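Ticket 157
Opened: August 12, 2002
Product: Makano label printer, shipping desk, Comcombe store
Status: Waiting on customer

Customer wrote:
Hello again, and thank you for being so patient with us last time. The labels are coming out shifted to the left, so the last part of the zip code lands on the next label over. It only happens on the long rolls, the 400 label ones. The short rolls print just fine, bless them. I have turned it off and on, cleaned the roller with the little cloth you sent, and put the old ribbon back in to see if that was it. No change. We have a big mailing to Skirkari going out in September and I would love to have this settled well before then.

Reply from support:
Good to hear from you, and thank you for trying the roller first, that saved us both a step! My hunch is the left paper guide. The long rolls are heavier and they can nudge it over while they turn. Please slide the guide snug against the roll, tighten the thumb screw, and run a calibration by holding the feed button until the light blinks. Then open the Mfinanga driver and check that the offset is 0. If it says 90, somebody's old setting came along with the upgrade and you can just type over it.

Customer wrote:
It did say 90! I changed it and did the calibration, and the first 300 labels look lovely. The last stretch of the roll still drifts a tiny bit. I can live with it, but I'd rather not.

Reply from support:
So close. Try the guide once more with a nearly finished roll loaded and let me know how it goes. I'll keep this open for you.

Attachment 1:

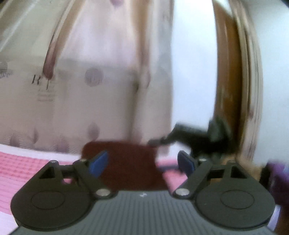 Two black finger linkages with silver pins, on a dark gray ribbed body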